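10월, 목요일 밤

동아리방에서 돌아와 씻지도 않고 쓴다. 씻으면 잘 것 같고, 자면 오늘 뭘 했는지 잊어버릴 것 같아서. 잊어버리는 편이 나을 수도 있지만 보고서는 내가 써야 한다.

오늘 할 일은 분명했다. 주방 시뮬레이션에서 컵 하나를 집어 조리대 위에 세우기. 사람으로 치면 세 살쯤에 끝나는 과정이다. 우리 조는 넷이고 평균 나이 스물둘이고 지난주부터 이걸 하고 있다. 조 이름은 우르키스(Urkis). 무슨 뜻이냐고 물으면 다들 딴 데를 본다. 첫 모임 날 치킨을 기다리다가 정했고, 지금은 제출 서식에 박혀 있어서 못 바꾼다.

오후 네 시에 모였다. 민재는 네 시 사십 분에 왔다. 버스가 막혔다고 하는데 걔는 기숙사에 산다.

Imani Mbeki 조교님이 먼저 와서 점수 규칙을 다시 설명해 주셨다. 한 번에 30초, 시도 30회. 그중 15회 이상 컵이 제대로 서 있으면 중간 점검 통과. 절반만 하면 된다는 얘긴데 그 말을 듣고 다들 안심하는 얼굴이 좀 웃겼다. 지난주 우리 성적을 떠올려 보면 절반은 먼 나라다. 조교님 한국어는 나보다 또박또박하다. "절반은 성공해야 한다는 뜻이지, 절반쯤 서 있으면 된다는 뜻은 아니에요." 이렇게 말씀하시고 민재를 한참 보셨다. 지난주에 기울어진 컵도 성공으로 치자고 우긴 사람이 민재다.

학습은 어젯밤에 돌려 놨었다. 모델 이름은 시르노(Sirno) 3번. 1번은 손가락을 안 벌렸고, 2번은 벌리기만 했다. 3번은 2,532번째 에피소드에서 저장한 걸 골랐다. 왜 그거냐면 그 뒤로 그래프가 조용히 망가졌고, 그 앞은 처음부터 망가져 있었다. 과학적인 선택이다. 발표 자료에는 '검증 성능 기준으로 선정'이라고 쓸 거다. 틀린 말은 아니다.

첫 시도에서는 팔이 컵 쪽으로 잘 가다가 멈췄다. 30초 내내 가만히 있었다. 수빈이가 "생각하는 거 아닐까" 했고, 아무도 대꾸하지 않았다. 로그를 보니 좌표계를 하나 빼먹었다. 내가 빼먹었다. 이 일기는 나만 보는 거니까 적어 둔다. 방에서는 "설정이 좀 꼬였네"라고 했다.

고치고 나서는 확실히 움직였다. 움직임에 자신감까지 있었다. 다만 그 자신감의 방향이 문제였다. 컵 옆에 있는 주황빛 도는 갈색 덩어리한테 자꾸 관심을 보였다. 우리는 그걸 그냥 빵이라고 부른다. 수빈이는 감자라고 하고, 현우는 벽돌이라고 한다. 이걸로 이십 분을 썼다. 결국 파일 목록을 열어 볼까 하다가, 열어 보면 논쟁이 끝나니까 안 열었다. 나는 빵 쪽이다. 저 울퉁불퉁한 표면을 보고 감자라니.

일곱 시쯤 김밥을 먹었다. 현우가 참치만 세 줄을 사 와서 오이 못 먹는 수빈이가 오이를 전부 골라냈고, 골라내는 솜씨가 정말 정교했다. 집고, 빼고, 내려놓고. 한 번도 안 떨어뜨렸다. 다들 젓가락질을 말없이 보고 있었으니 속으로 비슷한 생각을 했을 것이다.

밥 먹고 다시 돌렸다. 물체가 다 기울어 보이는 손목 시점으로 몇 시간을 보고 있으면 속이 울렁거린다. 대리석 무늬까지 기울어서 더 그렇다. 현우는 고개를 옆으로 꺾고 보는 습관이 생겼고, 화장실 갈 때도 그러고 가더라.

9회차인가 10회차에서 멈춰 놓고 한 장 저장했다. 조별 기록장에 올리라고 해서.
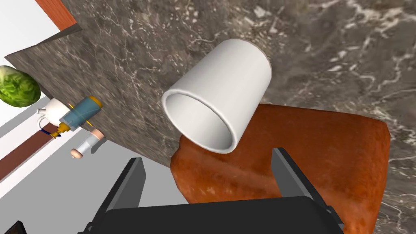

컵은 빵 위에 누웠다. 손가락은 벌린 채. (우르키스, 시르노 3번)

현우는 이 정도면 컵이 편해 보인다고 했다. 조교님이 지나가다 화면을 보시고 "컵이 어디에 있어야 하죠?" 하셨다. 조리대요. "어떻게 있어야 하죠?" 서서요. 그러고는 고개를 끄덕이고 가셨다. 혼난 건지 아닌지 아직도 모르겠다. 민재는 아니라고 하고 수빈이는 맞다고 한다.

그리고 나는 그 화면을 보다가 구석의 살림살이에 정이 들어 버렸다. 왼쪽 아래에 양상추인지 양배추인지 모를 초록 채소가 있고, 흰 주전자 같은 것도 있고, 분무기도 있다. 우리 과제랑 아무 상관이 없다. 보상 함수에도 안 들어간다. 부럽다.

옆 조 다르코(Darko)는 벌써 열여덟 번 성공했다고 한다. 걔네는 컵에 다가가는 속도를 확 줄였다던데, 그걸 복도에서 굳이 큰 소리로 말하는 이유는 뭘까. 어쨌든 들었으니 우리도 내일 줄여 볼 거다. 참고 문헌에 '복도'라고 쓸 수 있나.

열 시에 서버 스쿠멕스(Skumex) 예약 시간이 끝나서 쫓겨나듯 나왔다. 오늘 최종 기록은 30회 중 4회. 지난주는 1회였으니 네 배다. 민재가 이 네 배를 발표 첫 장에 넣자고 했고, 이번에는 나도 찬성했다.

내일 할 것. 접근 속도 줄이기. 빵에 닿으면 감점 넣기(감점 이름은 bread_penalty로 했다. 수빈이가 보기 전에 커밋해야 한다). 좌표계 두 번 확인하기. 현우한테 김밥값 보내기.

방금 물 마시다가 책상에 컵을 내려놨는데 한 번에 섰다. 씻고 자야겠다.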